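# Hand towel on a small one-piece vanity top: where should it go, and how do I stop the damp edge?

*Wetilside Home Help › Bathrooms › Storage and layout*

I have a small vanity with a white one-piece top, basin moulded in, and a light grey cabinet below with two doors. There is no towel rail. The wall is thin plasterboard with pipes somewhere behind it, and I have been told not to drill. The hand towel therefore lives on the left end of the counter, folded, with part of it hanging over the front edge.

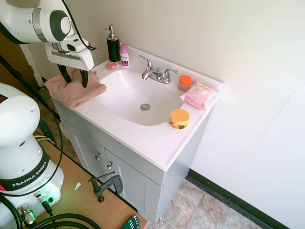

**Žukauskas**
Member, Bathrooms section

Two problems. The fold lying on the counter stays damp from one evening to the next, and the top of the left-hand door is starting to feel rough where the hanging part touches it. I wiped it down on Tuesday and the paint had a slight grain to it that the right-hand door doesn't have.

The rest of the counter is taken. Soap dispenser and deodorant stick on the left behind the towel, wipes and two small jars on the right. The top is narrow in front of the basin, so nothing of any width will stand there. I would like to keep the dispenser to the left of the tap, as everyone in the house reaches for it there.

What I need to know:

- Is it better to fold the towel flat with no overhang, or to let more of it hang down?
- Can I do anything about the door edge without repainting the whole cabinet?
- Would a freestanding towel holder work, or does it just tip over?

Viewed 218 times · 3 replies

---

**Ikurus**

Flat with no overhang is the worst of the options. A towel dries from its exposed faces. Fold it in four and lay it on a sealed surface and you have lost the underside completely, and the inner layers have no air moving past them. Water also creeps under the cloth on a glossy top and stays there. A nubby or looped weave holds more water than a flat one, so it takes longer still.

Letting more hang helps the towel and harms the door. The lower edge of the cloth is where the water collects, and on most cabinets of this kind it ends up against the top of the door, where the paint is thinnest and the board underneath swells first.

If it has to stay on the counter, I would do the following:

1. Fold it once lengthways only. Two layers, never four.
2. Put a slatted soap tray or a short length of shelf liner with raised ribs under the part that rests on the top.
3. Keep the overhang to 20 mm or so, enough to pick it up by.
4. Spread it over the edge of the bath or shower screen at night. If you have neither within reach, use the back of a chair on the landing.
5. Change it every second day. In January I change ours daily, with the window shut.

For the door: let it dry for a week with no towel against it. Rub down the rough part with fine paper, wipe off the dust, and seal the top edge and the upper corner with a clear water-based varnish. Two thin coats. Do the top edge even if it looks sound, as that is where the water gets in. If the board has already swelled so that the doors catch where they meet, varnish won't bring it back and the door wants replacing.

Check as well whether the wet is coming from the towel at all. Run the tap, wash your hands as usual, then look at the counter. A lot of what people blame on the towel is drips from hands on the way to it.

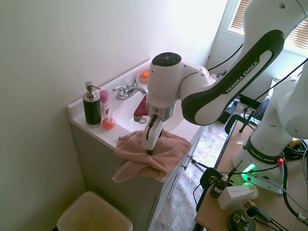
*4 min read*

The position on the left does have one point in its favour: hands go from the basin to the towel over a very short stretch of counter. I would leave it on that side and move the smaller items. Deodorant doesn't need to stand by a basin. Nor does the little round pink thing near the dispenser, whatever it is. Both could go in the cabinet, and the towel could then sit further back with less of it over the edge.

Jars are better on the right, in the back corner against the upstand, where they don't get knocked. Put the wipes in the cabinet too, flap side up.

---

**Dramach**

Just get an over-door hook bar. Done.

---

**Wetilside_Plumbing**

An over-door bar hangs the towel directly in front of the cabinet door, so you get the same damp in a larger area. It only makes sense with spacers that hold the cloth clear of the surface. Measure the thickness of the door first. The hook also has to pass through the gap under the countertop, and on a lot of small vanities that gap is too tight and the door no longer closes.

On the freestanding holder: they do work, provided the base is heavy. I have a T-shaped one with a base of more than 500 g and it stays put with an ordinary hand towel on it. A lighter one went over every time the towel was pulled from one side. Look for a rubber ring under the base, as bare metal slides on a glossy top and will mark it. Check the footprint against the left end of your counter before you buy. With a tall dispenser already there, you may have to decide between the two.

If you don't want to give up the space, try a smaller towel. A thin waffle cloth dries far faster than a thick looped one. I bought four and rotate them.

One small disagreement with the reply above. Ribbed shelf liner collects soap film between the ribs and needs washing as often as the towel. I use a 200 ml spray bottle of diluted vinegar for ours, rinse it under the shower and stand it on end. Keep the vinegar off the chrome.

---

**Žukauskas**

Thank you. The gap under my countertop is too narrow for a hook, so that one is out. I have moved the deodorant into the cabinet and gone down to a single fold. The varnish will have to wait until the door has had its week. I will measure for the heavy stand, although I suspect the dispenser and the stand will not both fit.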